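Zikumine cabinet demonstration

The Zikumine cabinet demonstration is a public demonstration of two-arm robotic manipulation given at the Landalbridge automation laboratory during its annual open day in August. It consists of a simulated portion, shown to visitors on a wall display, and a physical portion carried out on a bench in the adjoining hall. The task in both is the opening of a small cabinet standing on a flat tabletop.
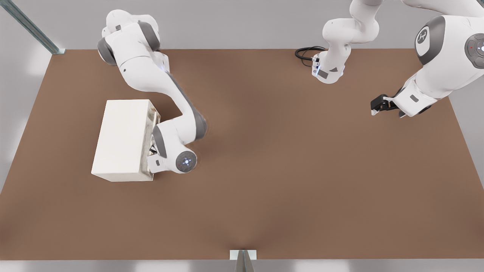
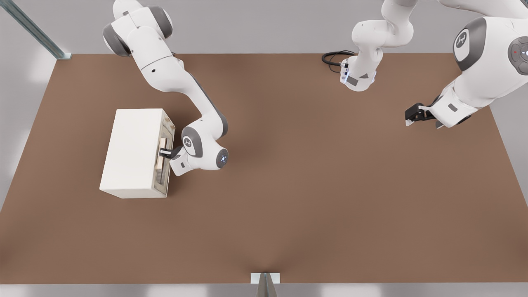
Simulated portion of the demonstration. Both views show the left arm with its gripper at the white box; the right arm is over the far side of the table.

Background

Landalbridge has held an open day every summer since the laboratory moved into the former Custero bottling works. Early editions were limited to guided walks past idle equipment. The cabinet task was introduced by Clodagh Moynihan, then head of the manipulation group, as a replacement for a block-stacking routine that visitors found hard to follow from the back of the hall. The name Zikumine was originally that of the control software and was later applied to the demonstration as a whole.

Task

The cabinet rests on the left half of the table with its long dimension running from left to right. Its front panel faces the middle of the table and carries a vertical bar handle. The left arm approaches from above, turns its wrist so that the two fingers lie on either side of the bar, closes them, and draws the panel open. The right arm holds a waiting position until the panel has passed a set angle. It may then reach into the cabinet or steady the body of it, depending on the version being run.

The main difficulty lies in the contact phase. A handle of this type fixes the path of the gripper once the fingers are closed, and a small error in the estimated hinge line produces a sideways load on the wrist. The controller lowers its stiffness across the direction of travel during the pull and restores it after release. If the load limit is exceeded, the fingers open and the arm backs away along its approach path.

Simulated portion

The simulation uses a plain brown tabletop and light gray surroundings. Surface texture and background detail were kept to a minimum so that the arms and the cabinet could be read easily from a distance. Visitors are able to request a changed starting position for the cabinet, within limits set by the operator, and the run is then repeated from the new position.

A total of 1,084 simulated runs were recorded in preparation for the first public showing. Of these, 241 ended without the panel being opened. The laboratory's own summary attributed most of the failures to the fingers closing beside the handle, with a smaller group caused by the cabinet sliding on the table during the pull. The second problem was reduced by raising the friction value of the cabinet base, a change later matched on the bench with a rubber mat.

Physical portion

The bench version follows the same sequence at a lower speed. It is run behind a clear barrier with an operator at the stop control, and the arms are returned to their home positions before the barrier is opened. The cabinet used on the bench was built by Michalski, a local joinery shop, which also supplied spare handles.

Each session lasts roughly 62 minutes, including the introductory talk and a question period. Sessions are given twice on the open day, in the morning and again at 2 p.m. A shortened form, without the talk, is given to school groups on the Wednesday before the event.

Reception and later use

Comments left by visitors dealt mainly with speed – many had expected the arms to move faster – and with the waiting position of the right arm, which was often taken for a fault. A spoken cue announcing each phase was added the following year. The task has since been used within the laboratory as a check after controller updates, with the open day settings kept as the reference configuration.

See also

Bimanual manipulation
Compliance control
Landalbridge open day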